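The 1,000 runs finished a little after four, and Lilian Mabula did not look up from her sandwich.

"Gutatlow wins," said Cor Desmet. He had driven in from Prorndale to say it. "Wider opening, better score. We can order today."

"Wins at what?"

"At picking things up."

"At picking up things that weigh whatever you typed in," Lilian said. "What friction did you use?"

Cor scrolled for a while. "The default."

She wiped her hands and pulled her chair over. The other candidate, the Sevovska, had failed 127 times. The Gutatlow had failed nine. She had been buying grippers for plants long enough to distrust a gap like that. In her experience two fingers were two fingers, and the rest was brochure.

"Show me one of the nine."

He did. The fingers closed on the part, the part slid, the run ended. Then she asked for one of the good ones, and he picked it from near the top of the list. The fingers closed on nothing she could make out. The part jumped up between them and hung there, and the log said SUCCESS.

"Play it again," she said.

He played it again. It hung there again.

"That's a contact glitch," said Cor. "There may be a few."

"How many is a few?"

He didn't know. Neither did Aaliyah Chan, who had written the controller and was now standing behind them with her coat on. She said the scoring only checked height.

"So if it floats, it passes," said Lilian.

"If it floats high enough."

Cor mentioned that Henk Schouten was expecting a name by Friday. Lilian told him Henk could have two names and a bill for renting both. Then she reached past him, stopped the playback, and loaded the next scene herself, with the fingers open.

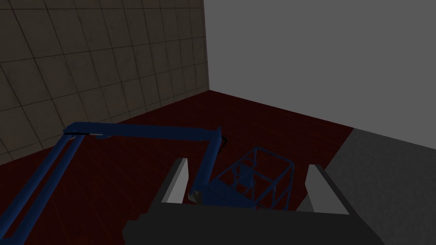

"Sit down," she told Cor. "We'll watch them one at a time."

Aaliyah took off her coat.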